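3.2 Aufbau und Instandhaltung der Zelle

Die Versuche wurden an einer zweiarmigen Tischzelle durchgeführt, die im Labor Stesden unter der Bezeichnung Skekach geführt wird. Die Arme sind seitlich vor einer weißen Tischplatte montiert und arbeiten über dieser aufeinander zu. Rückwand und Seitenwände der Kabine sind hell und ohne Muster gehalten, um den Hintergrund über alle Aufnahmereihen konstant zu lassen. Die Greiferleitungen verlaufen außen an den Armen. Eine innenliegende Führung wurde geprüft und verworfen, da jeder Leitungstausch das Zerlegen des Handgelenks erfordert hätte.
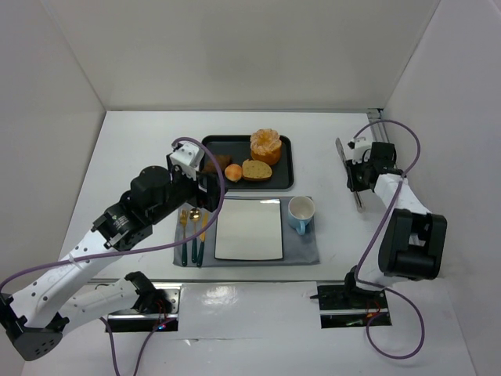
Für die Zugentlastung gilt eine einfache Regel: Zwischen Greifer und erstem Fixpunkt bleibt so viel freie Länge, dass das Handgelenk seinen vollen Drehbereich ohne Zug durchfahren kann. Der Fixpunkt selbst ist ein Kabelbinder am langen Oberarmglied. Er wird nur handfest angezogen – ein zu straffer Binder führte in der Vorserie zu Knickstellen im Mantel. Die freie Schlaufe hat allerdings einen Nachteil. Bei flacher Armstellung hängt sie über dem Arbeitsbereich und kann Besteck oder Geschirr berühren. Die Bahnplanung hält deshalb oberhalb der Gedecke einen Mindestabstand von 100 mm zwischen Handgelenk und Tischplatte ein, ausgenommen die eigentliche Greifphase.

Die Wartung folgt einem festen Ablauf. Vor jeder Reihe werden die Leitungen auf ganzer Länge gesichtet, die Schrauben der Greiferhalterung nachgezogen und beide Arme in die Referenzstellung gefahren. Weicht die Gelenklage vom hinterlegten Wert ab, wird der betroffene Arm neu referenziert und die Reihe erst danach begonnen. Im Berichtszeitraum absolvierte die Zelle 1.254 Durchläufe, davon 823 mit der Aufgabe „Frühstücksgedeck“. Ausfälle der Greiferleitung traten ausschließlich rechts auf und wurden durch Austausch der kompletten Leitung behoben. Eine Reparatur am Stecker erwies sich als nicht dauerhaft.

Das Gedeck wird zu Beginn jeder Reihe nach Abb. 4 eingerichtet. Ausgangspunkt ist das Platzset, an dem Teller, Besteck und Becher ausgerichtet werden. Das Tablett mit den Backwaren steht dahinter, die Zange liegt rechts auf der freien Tischfläche in Reichweite des rechten Greifers.

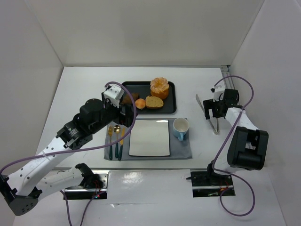
Laterley-Arbeitsgruppe Robotische Handhabung
Autorin und Betreuung der Zelle, Labor Stesden

Abb. 4: Zelle Skekach mit eingerichtetem Gedeck. Linker Greifer über dem Tablettrand, rechter Greifer an der Zange.

Die Sockel beider Arme sind von vorn zugänglich. Anschlussleitungen lassen sich dort lösen, ohne die Tischplatte abzunehmen. Nach einem Leitungstausch ist die untere Schlaufe so zu legen, dass sie in keiner Armstellung zwischen Schultergelenk und Halterung gerät. Geprüft wird dies im Schrittbetrieb mit reduzierter Geschwindigkeit, zunächst ohne Gedeck.

Die Gelenkwerte und Greiferströme werden mit der Software Sotelo aufgezeichnet. Ein langsamer Anstieg des Haltestroms bei gleichem Greifgut gilt als Hinweis auf Verschleiß an den Fingern. Der Wechsel erfolgte im Mittel nach 261 Greifvorgängen mit der Zange – deutlich früher als bei den Versuchen mit Geschirr. Die Kerben der Finger setzen sich zudem mit Krümeln zu und werden nach jeder Reihe trocken ausgebürstet. Flüssige Reiniger kommen am Greifer nicht zum Einsatz.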